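# Revenue Structure of a Small Accessories Retailer: Trekska

Course project, group 2. Authors: Ayanda Rampersad, Virgilio Cabanatuan. Supervisor: Anežka Beneš. Submitted 09/03/2020.

The report examines whether Trekska's sales growth over one trading year came from its existing shop in Brilardale or from the new unit in Kosby. 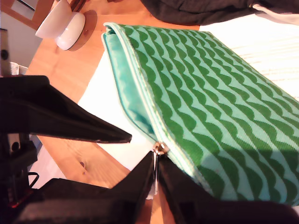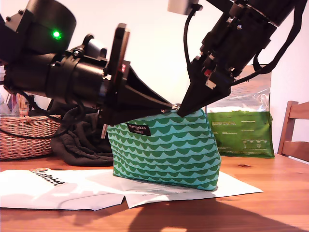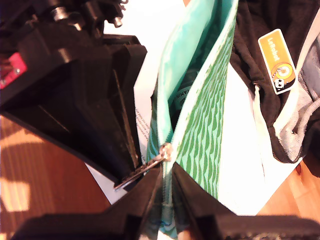
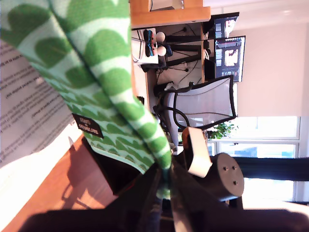

*Fig. 1. Patterned green fabric, four views.*

## Data

Sales records were supplied by the store manager, Chiyo Oshima. The set contains 3840 transactions, of which 2071 were made in Brilardale. Gift card sales were removed before the split. Returns were booked against the store that accepted them, so an item bought in Kosby and returned in Brilardale lowers the Brilardale figure.

## Method

Like-for-like sales were calculated for weeks in which both stores were open. Rent and staff costs were left out. A random sample of 700 receipts was checked by hand against the till export.

## Results

Brilardale sales were flat once the opening weeks in Kosby were excluded. Growth came from the new store. Average basket value was higher in Kosby, but the difference narrowed in March.

## Limitations

Online orders are not assigned to a store. Wholesale invoices to Ikeda were received too late to include.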